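Skesora Block-Building Task: Minutes of the July Data Meeting
Held in the upstairs room at Wovgate, starting at 2:00 p.m.
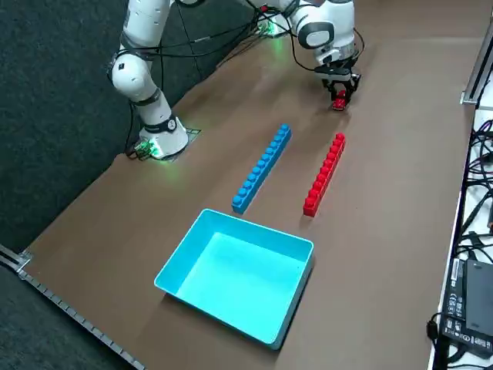
The group began, as it likes to, with the running total. The set now stands at 1551 demonstrations, and there was a good deal of pleasure around the table at that, with thanks to everybody who has put in long afternoons at the controls.

Urow team report. Most of the new episodes are clean, but four were set aside because the operator paused so long over a brick that the model might well learn to dawdle too. It was agreed to keep them in a separate folder for now and look at them again next time.

Starting positions. There was a long and friendly talk about whether the bars are being laid out too neatly. Agreed: vary the angle and the gap between them more freely from one episode to the next, and move the tray as well.

Labels. Kravchuk's labeling tool still drops the last note if the window is closed early. Until the fix arrives, please save twice.

Action items (2): Urow to write up the new layout rules; Wovgate to send the labeling bug to Kravchuk with a sample file.

Meeting closed at 3:15 p.m.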